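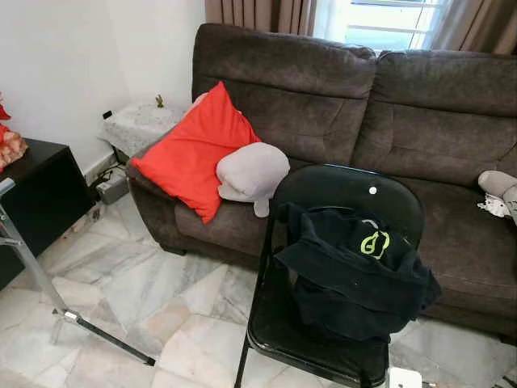 About Velska

Velska is an internet and phone company for the town of Pirdale and the farms and villages near it. We bring fibre to the houses where it is possible, and a fixed wireless link to the houses where it is not possible yet. We have 137 kilometres of our own fibre in the ground and on poles, and a little more than this on paper, waiting for permits.

Who we are

The company was started by Régis Fleury and Marta Chornovol. Régis was a line technician for many years and he knew which roads had bad copper, because he was the one sent to repair it after every storm. Marta came from Ukraine with a diploma in radio engineering and worked first in a shop selling mobile phones. They put up the first antenna on a grain silo in December, which we do not recommend to other people. It served 4 homes.

Today Velska connects 4,000 homes and businesses. We are still owned by the people who work here. New employees can buy shares after 2 years, and most of them do.

Gilles Chauvin is responsible for the network and for the construction crews. Sandrine Brunet leads customer service, and her team also takes care of the billing. Raphaël Bodin joined us when we bought the small provider Pruvost, where he had built nearly everything himself, including the chairs in the office. He now looks after our wholesale customers and the agreements with other carriers.

What we offer

For homes, we have three internet plans. They differ only in speed. There is no data cap on any of them, and the router is included in the monthly price. If you prefer to use your own router, you are welcome, but please call us first so we can give you the right settings.

Home phone can be added to any plan. You keep your number if your present company agrees to release it, and they are normally obliged to do so. The transfer takes a few working days. Please do not cancel your old line before we tell you, or the number can be lost.

For businesses we offer fixed addresses, a second line by a different route, and a person to call at night. Farms are also businesses for us, and several dairies in the district are on this plan.

Zunar is our name for the wholesale service. Other providers can rent capacity on our fibre and sell it under their own name, at the same conditions that we give to our own retail side. The price list is public and you will find it under Documents. We believe a small town should have a choice, even when the cable belongs to one company.

How we work

We answer the phone from 8 a.m. to 8 p.m. in English and in French. In the evening Marta's brother sometimes helps with Ukrainian, so you can ask.

An installation at home takes one morning in most cases. The technician will show you where the cable can enter the house and will not drill before you say yes. If you rent, we need a written permission from the owner. The form is one page and we can send it to the owner for you.

When there is a planned interruption, we write to you by email or text message before. When the interruption is not planned, we put the news on the status page first, then on the answering machine. After a long failure we credit the lost days on the next invoice – you don't have to ask for it.

Complaints

If you are not satisfied with an answer, write to Sandrine and put the word "complaint" in the subject. She reads these messages herself. If we still can't find a solution, you have the right to take the matter to an independent complaints body, and we will send you all the papers you need for this.

Where we are going next

The north side of the river is the next part for fibre. The poles there belong to the power company, and we are still discussing the rent. Gilles updates the construction map when a new street is ready for orders. You can leave your address at the bottom of that page and we will write to you when your street is open.

Work with us

We are looking for a splicing technician and for a part-time person in customer service. A driver's licence is needed for the first job only. Experience is good to have, but we also train. Send a short letter to the office in Pirdale, or bring it in and ask for Régis.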